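Home | Kitchen | Cleaning | Workshop | Ask Me
6 min read

Wiping down shiny wood-grain without the streaks

I have a thing for glossy wood-grain surfaces and I have no idea why, because they show everything! Fingerprints, crumbs, the ring from my coffee, that gray film you only notice when the sun comes in low. I moved to a shiny work surface in February and spent the first few weeks wiping it constantly and making it look worse every time.

My mistake was too much of everything. Too much spray, too much water, and one sad old dish rag for the whole house. My neighbor Sneha Rastogi watched me go at it one afternoon and finally took the bottle out of my hand (kindly). "You're just moving soap around," she told me, and she was right.

So now I go like this. Brush off the crumbs and grit first, dry, with your hand or a soft brush. Grit under a cloth is how you get those fine little scratches that catch the light forever after. Then take a soft cloth, wet it, and wring it until you think it's done, and then wring it again. One drop of dish soap is plenty for a regular table. Go with the grain, end to end, and keep flipping to a clean side.

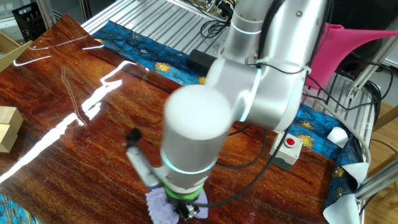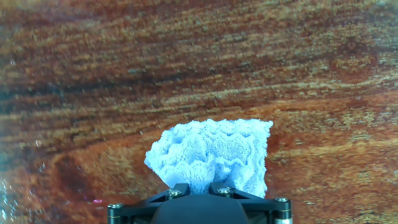
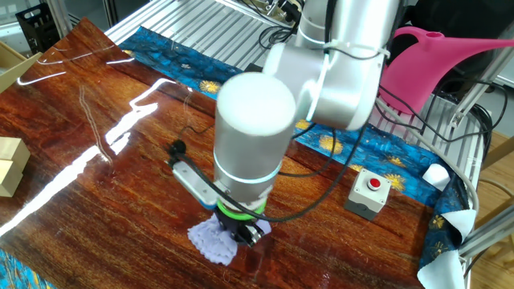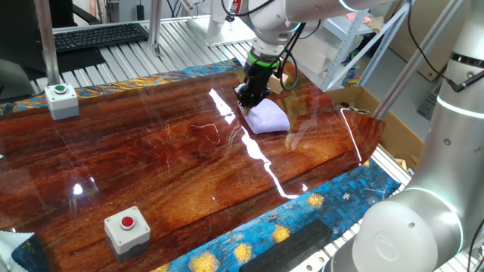
Glossy reddish-brown with plenty of grain, the kind of pattern I mean.

Fold the cloth into a pad! I used to bunch it up any old way, and I'd press hard with my knuckles in one spot and miss the next one completely. A folded pad spreads your hand out and gives you several clean faces before you have to rinse. Fluffy cloths are great for dust, and I like a flatter weave for the last dry buff.

If your pattern is a printed sheet or stick-on covering, go easy on the water near the edges. A corner that has started to lift will pull in damp and then you're stuck with it. I dry mine right away and leave a heavy book on it overnight. No steam, no scouring pads, and please keep the vinegar away from anything you haven't tested in a hidden spot.

To check for streaks, crouch down until the light bounces off the top toward you. It's a little humbling the first time. Breathe on any smear and buff it dry, no more spray.

Cloths get washed hot at my house with no fabric softener, which leaves a film of its own. I keep 9 in rotation and put a color on each job, so the one that did the stove never gets near the table. When a cloth gets stiff or starts shedding fuzz it goes to the garage for bike chains.

Next up is the inside of the oven door, which I've been putting off for a good long while.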